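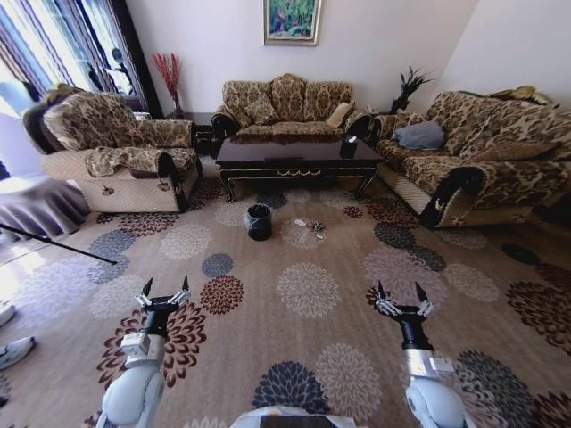
How I score a tidy-up run (and stop arguing with myself about it)

If you've ever tried to get a two-armed robot to pick rubbish off a lounge room floor, you'll know the picking up is only half the headache. The other half is deciding whether it did any good. I spent most of August changing my mind about what a pass looked like, so this is the method I've settled on. Pinch whatever's useful!

You'll need a room with real furniture in it, a small bin, a bit of rubbish, and somewhere to write scores down. I use Grudix for the logs but a spreadsheet is fine.

Step 1. Pick your floor on purpose

Plain floorboards will flatter your detector. Go for the busiest carpet you can find. Big printed flowers are brilliant for this, as a pale petal and a scrap of white paper look awfully similar to a model that's only ever seen lab lino. My detector (we call it Iklow, long story) went from looking very clever to grabbing at flowers in one afternoon.

Step 2. Set the start, then leave it alone

Open both grippers, get them up in front of the body, and save that pose. Every run begins there. I also save one picture from the head camera before anything moves, and that becomes the reference for the run. Put the bin where both arms have a fair go at it, and keep chair legs out of the first metre or so until you trust your planner.

Step 3. Use the wrist view for the last bit only

The head camera chooses what to go for and the wrist camera handles the final approach. I hand over at 8 cm. Any earlier and the wrist view is mostly carpet.

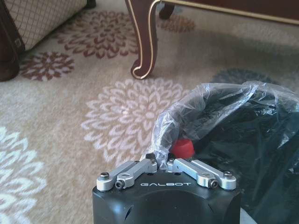

Clear plastic deserves its own line in your score sheet. It's shiny, it crinkles, you can see straight through it to whatever's underneath, and depth readings off it are rubbish (sorry). I label it as its own class and mark where the edge of the plastic is -- the thing under it gets a separate label. Ustyna Stetsiuk put me onto that one and it saved me a whole weekend of relabelling.

Step 4. Score in stages

One pass/fail mark per run hides everything interesting. I give a point for each of these:

Found the item
Reached it without touching furniture
Closed on it
Lifted it clear of the carpet
Let go over the bin
Went back to the start pose

So 6 points an item. Have a look at where the points drop off before you touch any code. In my last batch of 41 runs, almost 800 frames went to labelling, and the worst stage by miles was closing on the item. I'd been blaming the detector the whole time!
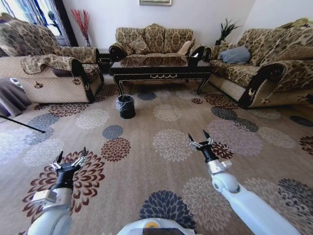
Step 5. Compare the floor, then the bin

For the final check I line up a head camera picture with the reference and look only at the patch of carpet between the robot and the coffee table. Mask out the arms first or they'll swamp the difference. Sunlight through a window will also shift your colours, so I compare edges instead of raw pixels, and I try to finish a batch before the light moves too far across the room.

Then check the bin itself by hand. Yes, by hand. A clear floor can also mean something got shoved under the couch, and your score sheet should have a column for that. Mine's labelled "couch" and it gets more use than I'd like.

If your numbers bounce around between batches, check the bin hasn't crept across the carpet before you go retraining anything. I put a bit of tape under mine on Sunday and the release scores have been much steadier.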